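4.3 Joining two bins with spring clamps

This section covers fixing a pair of Pornlow metal bins together on a bench top for sorting small mixed items. Read section 4.2 (bench height and clearance) first. The bins are used side by side with their long sides parallel, one for unsorted items and one for sorted items.

Required: two bins of the same size, two spring clamps with an opening wide enough to take both rims, one dry cloth.

1. Clear the bench top and wipe it down. Grit under a bin will mark a wooden surface.

2. Check the rims of both bins for burrs and bent corners. Scratches and dull patches on the walls and floor are normal wear and do not affect use.

3. Set the first bin 58 mm from the front edge of the bench, long side facing you.

4. Set the second bin directly behind it. Push the two together until the rims touch along their full length. If there is a gap at one end, turn one bin end for end and try again.

5. Fit the left clamp over both rims at the shared edge. Squeeze the handles fully, lower the jaws over the metal and release slowly.

6. Fit the right clamp the same way, at or near the right corner.

CAUTION: Keep fingers clear of the jaws. Do not let the clamp snap shut on the rim.

7. Push the front bin lightly from each side. The two bins should move as one. If they slide against each other, refit the clamps.

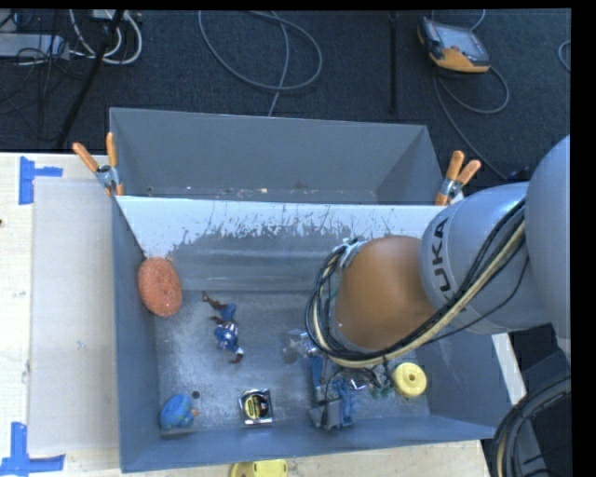

Figure 6. Bins clamped at the shared edge, front bin loaded.

Loading the front bin

8. Spread the items in a single layer over the floor of the bin. Mixed loads are acceptable – small toys, sponges, a tape measure.

9. Place heavy items by hand. Do not drop them in. The maximum load is 2000 g per bin, spread evenly.

10. Leave the rear bin empty until sorting begins.

NOTE: Clear or silver items are hard to pick out against gray metal. Place them away from the walls, or line the floor with plain dark paper (part 222).

NOTE: Very small parts can pass through a hole in the bin floor. Cover any hole with tape before loading them.

CAUTION: Do not lift the bins while they are clamped together. Empty both, remove the clamps and carry each bin separately.

Clamp pads wear with use. Inspect them every June and replace both clamps if either pad is split – see section 7.1.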